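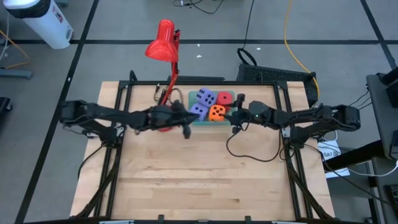
# Setting up and looking after the dice bench

Written by Gudrun Skjelbred, last changed November 17, 2019. Ask Vusumuzi Modise for the login if you don't have one.

These notes cover the two-arm bench at Padetthorpe: first start of the day, squaring the arms to the frame, cables, fingers, and what to do when an arm begins to miss. The control program is Janosness. Older notes call it Plokden, and some of the menus still do.

## Before you power up

1. Press the stop button in and leave it in.
2. Clear the planks inside the frame. Dice, tray, spare plugs, everything.
3. Push each arm by hand through its whole reach. It should move smoothly with the power off. If one joint is stiff, stop and go to "Stiff joint" further down.
4. Try to rock each silver mounting plate on its side rail. There should be no play at all.
5. Look along the black frame from the front bar. If it has crept on the planks, loosen the clamps, push it back to the pencil marks and tighten again, back bar first.

## Squaring the arms

Do this after any move of the frame or after taking an arm off.

Park both arms with the grippers pointing in. Measure from the front bar to the front edge of each mounting plate. Both sides should read 200 mm. If they differ by more than 2 mm, slacken the plate bolts a half turn, slide the plate, and nip them up by hand before using the key. Measure again afterwards, as the plate likes to walk when the last bolt goes tight.

Then release the stop button and run *Home* from the Janosness menu, left arm first. Don't run both together on the first go.

## Cables

Each arm needs a free loop long enough for full reach and no longer. With the arm stretched to the middle of the bench, the loop should lie slack on the wood. Bring the arm back and check that the loop hasn't gone under the elbow or round an upright on the front bar.

Tie cables to the rail side only. Jhosep Agudelo tied one to the gripper housing in January and it pulled the connector out on the third run.

## Testing the grip

Use the big foam dice for this. They give a little, so a badly set finger won't break anything. Set one die on the open wood and the rest in the bin, and drive the arm by hand from the control screen.

1. Bring the gripper down over the die with the fingers fully open.
2. Close at the lowest force until both fingers touch.
3. Lift 50 mm and wait.
4. Tilt the wrist both ways.
5. Lower and open.
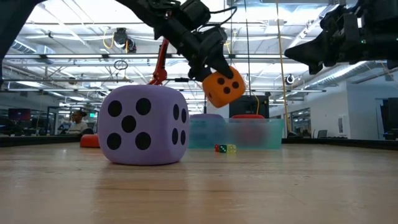
If the die swings or turns during the tilt, one finger is meeting it before the other. Open the gripper, slacken the small screw at the root of the early finger, and move it out by a hair. Repeat from step 1. Two or three goes is normal. If you are still at it after that, swap the finger, it's probably bent.

Don't cure a slipping die by turning up the force. It marks the foam and the motor gets warm.

Once the foam dice hold well you can try the small hard ones. Lower the closing speed first.

## Stiff joint

Power off at the wall, not only at the stop button. Take the cover screws out and keep them in order, because the two nearest the elbow are shorter. Wipe out the old grease with a dry cloth and put in a thin smear of new. Lundgren grease is in the grey drawer. Refit, then move the joint by hand several times before switching on. Square the arms again if you had to take the arm off its plate.

## Regular jobs

- Every day: wipe the fingertips, check the stop button works.
- Every 50 hours: check all plate and clamp bolts.
- Every 500 hours: grease the joints, change both sets of finger pads.

Write the hours in the book, with your initials. Glória Esteves orders the pads, so tell her when you open the last packet. Elsa Eklund has the spare key for the clamps.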